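Dusting and arranging a desk alcove

By Gemma Whitlock
July 19, 2024

A desk built into a cabinet collects dust faster than an open one, and it is easy to miss because the shelves hide the worst of it. These notes cover cleaning the alcove and putting ornaments back so they don't get in the way of work.

Start at the top

Clear the higher shelf first, then the lower one, then the desktop. Put everything on a tray or an old towel on the floor. Wipe each shelf from back to front with a barely damp cloth and dry it straight away. Wood grain shows smears if you go across it, so follow the grain. I use the Curkard cloths and get nearly 30 washes out of each.

Soft toys and dried grasses
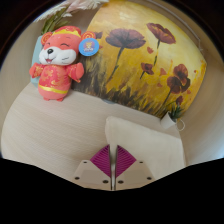
Plush toys hold more dust than anything else on a desk. Use a vacuum cleaner on its lowest setting with a thin sock over the nozzle, and go over the ears and the seams twice. Surface-wash only if the toy has printed or trimmed clothes. A mouse in a cap with a gold band, like the one by the poppies, should never go in the machine, and any tag clipped to an ear is best taken off before you start. Feathery grasses in a vase can't be wiped at all. Take them outdoors, hold them upside down and shake gently. A light coat of hairspray every December keeps the plumes from shedding on whatever is below.

Canvases

Don't use a damp cloth on a painted canvas. A soft, dry brush about the width of your hand is enough, working downwards. Thick paint catches dust along the top of each stroke. If the canvas has no frame, handle it by the side edges and keep your thumbs off the front. Never push from behind.

Kartini Tambunan of Heywood wrote in to say she puts two felt pads under the bottom edge of hers so it doesn't slide on the desktop. I have tried it and it works well. Any self-adhesive pads will do.

Lights and cords

Switch off and unplug before wiping a strip light under a shelf. Gather any spare cord loosely and keep it clear of the desktop.

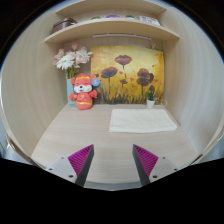 Poppy canvas stood at the back of the alcove, with the white cord running down behind it.

Putting things back

Small ornaments go on the lower shelf, with the tall ones kept for the desktop. Leave a gap between them wide enough for a duster. Anything flat can lean at the end of the shelf.

Leave the front of the desk clear if you write there. Mine gets a dry wipe every evening and a full clean once a month.

Next page: Cleaning drawer runners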